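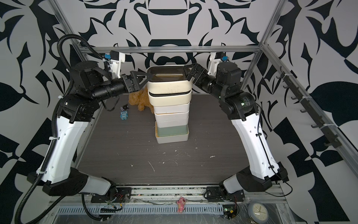 Two-arm cell, both grippers at the stack.

Twin arm cell build, stacking and tissue boxes
Seltov workshop board > Builds
1612 views

halfpitch
Update on the cell at the Bradamville shared workshop. Frame is aluminium extrusion, both arms sit on one rail along the front edge, table is dark wood-grain board. Patterned panels on three sides. Current job is stacking and unstacking household containers. Control loop is still a plain script on the bench PC. Cycle log stands at 2725 entries since March.

Main trouble is the left arm. The corrugated conduit runs on the outside and has enough stiffness to load the wrist at full reach. Joint current climbs as soon as the loop straightens.

Share (5)

gavalas_m
You have too much conduit. Take 300 mm out of the loop and clip it at the elbow.

halfpitch
Tried a shorter loop. It went tight when the wrist rolled. The slack has to live somewhere.
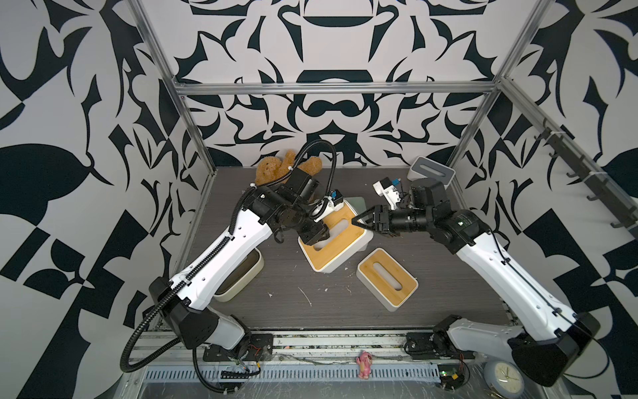
The tissue boxes are worse for this than the tubs. The lid is a separate part with a slot in it, so if the wrist lags by a few degrees the fingers close on the seam and the lid shifts. I have lowered the approach speed on the left side only and left the right as it was.

Hywel Voyle
I disagree with the speed change. It hides the load without removing it. Run a thin cable along the links on the left as you have on the right and drop the conduit altogether. The conduit protects against abrasion, and there is nothing in that cell to abrade it.

gavalas_m
Until it rubs on the crossbar. I would keep it.
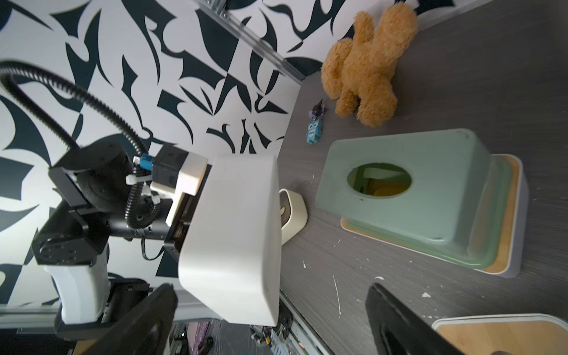
zellamley
Do you calibrate the wrist cameras separately from the fixed one?

halfpitch
Each wrist camera gets its own calibration against a printed board on the table, then I check all of them against the fixed view. I redo it whenever a bracket has been off.

zellamley
Thanks. I was doing them in one pass and the error piled up in the right wrist.

Hywel Voyle
One pass is fine if the brackets are stiff. Printed ones creep.

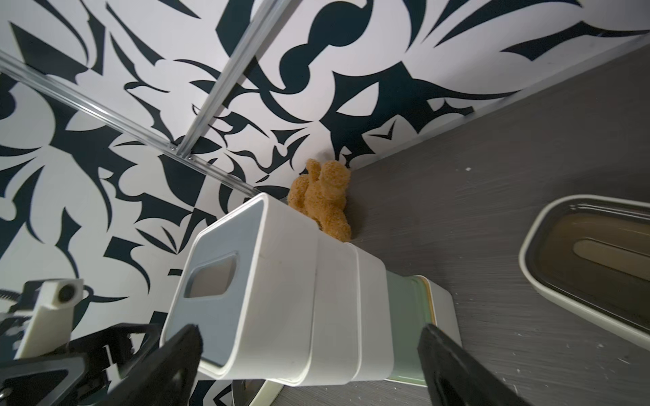

halfpitch
On grip force, I stopped using one value for everything. Containers with a rim get a lower setting and a wider pre-grasp opening, and the stop is on motor current with position as a backup. Force alone let the fingers squeeze thin walls out of shape before it tripped.

gavalas_m
Position first, current second, in my view. Current is noisy on those gearboxes.

halfpitch
Filtered, it is good enough. I will post the plots once I have rerouted the left cable. Going with the clips first, conduit stays on the shelf in case Hywel is wrong.

7 comments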